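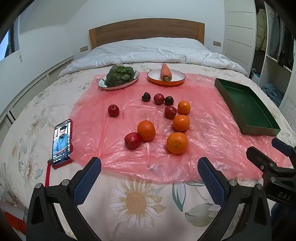
Galton Print Archive Opens Karkska Reading Room to the Public

GALTON, November 12, 2021. The Galton Print Archive has opened the Karkska Reading Room, a supervised space for the study of small-press books, type specimens and bound periodicals. The room is on the second floor of the Tennant Building and seats 12 readers.

The opening collection consists of 153 titles issued by regional presses, along with 71 boxes of proofs, paper samples and correspondence from the former Brolta Press. Cataloging of the books was finished in June. The boxes are listed at folder level, and item-level records will be added to the online catalog as they are completed.

"Readers have had to request this material by mail and wait for copies," said Auður Skov, head of collections. "They can now consult the originals on site."

Materials do not circulate. Requests must be submitted two working days before a visit, with a limit of 5 items per session. Pencils and laptops are permitted at the desks. Pens, food and drink are not. Bound volumes are issued with foam supports and must remain on them while in use.

A catalog of the Brolta holdings, edited by Rommel Tan, has been printed letterpress in an edition of 100 numbered copies. It is sold at the front desk only. An unillustrated version can be downloaded from the archive's website at no charge.

Admission to the reading room is free. First-time readers must register with photo identification.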